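Week two of teaching a robot to pick things up, which means week two of me picking things up while the robot waits for the files.

The Mesgate job wants 800 demos of grasping a bottle. You squeeze the trigger, close the fingers, lift, put it down, let go. Then you do it again like you've never met a bottle before.

My first 20 got thrown out. Too fast, apparently. I have 2 decades of experience with beverages and was told my approach was "abrupt." 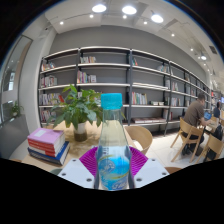
The trick is slowing down right before contact. Fingers wide, come in level, close until the grip looks even on both sides — then wait a beat. The waiting is the part I'm bad at.

Tried the remote control version over at Heywood last month. Joystick, screen, half a second of lag. I knocked over everything I loved. Holding the gripper in my own hand is much better, even if my wrist would like a word.

Also you can't fix a bad grab halfway through. Well, you can, but then the robot learns to fumble first and recover later. Grimwood has an arm that does this every single time. I know whose demos those were.

Running total across all the tasks is 2,458. My forearm is now the best-trained system in the building.

Tomorrow we start on caps. Unscrewing them, one-handed. Send snacks.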